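Rattana Thaweesak
June 9, 2021

Okay friends, equipment budget thread! A few of you asked how we're planning the second robot cell, so get comfortable, I'm going to ramble a bit (you know me). 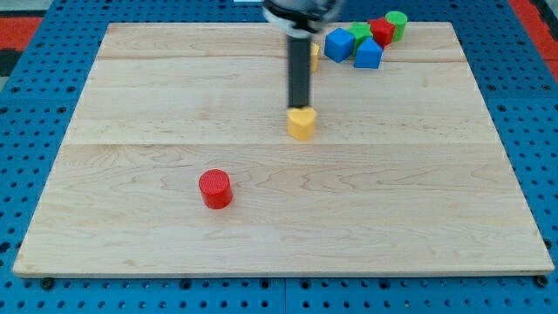 Block pushing on the maple-look board, yellow heart up next to the rod.

First lesson, and I say this with love: price the table before you price the arm. We got quotes from Estotard and Pluveo and spent a month comparing arms, and then the pegboard table, bolts and shipping came in at over 50 percent of what I'd set aside for "extras." Oof.

The blocks are the cheapest thing on the whole sheet and I still under-ordered! Get 2 full sets. They wander off into pockets and under cabinets, and then you're paying rush shipping for one little green star.

Lead times, lead times, lead times. Pluveo told us 90 days for the arm and Estotard wouldn't commit to anything before October, so we're leaning Pluveo even though I liked the Estotard folks an awful lot (lovely people, very patient with my emails).

I'm also putting in a line for spare finger rods this time. Last year I left it out to make the total look prettier, and my boss at Suksawat still brings it up at lunch.

Still undecided on the service plan. If you've had the Flindlow one for a year or more, would you tell me what you ended up paying, all in? My replies are open and I've got a spreadsheet I'm happy to share with anybody who wants it.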